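3. Hand-Held Gripper Construction

3.1 Parts and assembly

The two grippers were built over one winter in the shared workshop at Gedley and finished at home by the second author. The design follows the parallel-bracket layout that Barros used in his earlier Latar tool, with the trigger moved to the front of the handle and the finger linkage shortened. All structural parts were printed in black filament on a single home printer. The brackets on either side of the fingers have a triangular cut-out, which saved print time and left room to reach the pivot screws with a driver while the tool was assembled.

We did not attempt to match screws across the build. Pivots were fitted with whatever screws of the right length were in the workshop drawer, so heads differ in finish from one joint to the next. This had no effect on finger travel that we could measure. What did matter was how far each pivot was tightened. A pivot turned down fully made the finger stick near the closed position, and a pivot left too loose let the finger tip sag. We settled on tightening each screw until the finger would no longer fall under its own weight, then backing off slightly. Thread-locking compound was added only after the first month of use, when two pivots on the left tool had worked out.

Each finger carries a ridged rubber pad. Our first pads were smooth and were cut from sheet stock. They held boxes and blocks well but let go of anything with a curved surface, and the glue line failed in warm weather. The ridged pads are molded and slide over the finger tip, so they can be pulled off and replaced without tools. Across the trials reported in Section 4 we went through more pads than any other part.

The camera is mounted behind the fingers and looks forward between them through a wide-angle lens. The mount went through several versions. In the first, the camera sat too high and the finger tips dropped out of view when the gripper closed. Lowering it brought both tips into view through the whole stroke but placed the brackets at the sides of the image. We accepted this and masked the brackets during processing.

3.2 Household setting and objects

Most recordings were made outside the workshop, in homes of people who had agreed to lend us a table and an hour. No furniture was moved and no cloth was taken off a table. Early tests at Gedley had all been done on a bare bench under tube lighting, and a policy trained on those recordings did poorly as soon as the surface changed. Patterned cloth was the hardest case, with lace edging close behind, and we made a point of including both.

Objects were collected from the home itself where possible. We asked for small items that could be picked up with one hand and that would survive a fall to the floor. They were placed together in a shallow tray or box lid, which kept round pieces from rolling away and gave the operator a wall to press against. Figure 4 shows a typical arrangement, with ring-shaped pieces near the gripper, a spool-shaped block beside them, and a leaf-shaped piece near the back wall of the tray.

Ring shapes were included in most sessions. A ring can be taken across its full width or by the rim with one finger through the hole, and operators differed in which they preferred. Fontes used the rim grasp almost every time, Barros almost never. We left the choice open and noted it in the session log. 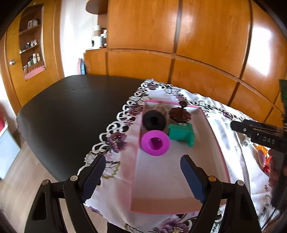

Figure 4. View from the camera of one hand-held gripper, with the object tray on an embroidered table runner. The second gripper enters from the right.

3.3 Recording procedure

Sessions used 2 grippers. Before recording, the operator opened and closed each tool fully so that the limits of travel could be read from the video. The operator then moved objects one at a time from the tray to the cloth, or from the cloth to the tray, in any order. Handing an object from one gripper to the other was allowed. A drop did not end the recording; the operator picked the piece up again and went on, and the drop was marked afterward.

We kept 446 of the 627 recordings made by the end of August. Most of the rejected ones were lost to a loose memory card in the right tool, a fault we traced late to a card slot that had been pushed out of line when the housing was closed. The housing was reprinted with a deeper recess and the fault did not come back. The remainder were dropped for blur, or for long stretches in which the objects were hidden behind the operator's other hand.

Lighting was left as found. Polished wood and glossy cabinet doors gave strong reflections in the afternoon, and in 76 of the kept recordings the exposure shifts visibly when the gripper turns toward a bright panel. Locking the exposure removed the shift but left the tray too dark in several rooms, so we returned to the automatic setting.

3.4 Wear and repair

The trigger return spring was the weakest part of the build. The springs we bought first lost tension within weeks, and the fingers then failed to open fully between grasps. Replacements salvaged from the Peixoto test jig were stiffer and lasted through the rest of the work, though both operators reported tired hands after long sessions.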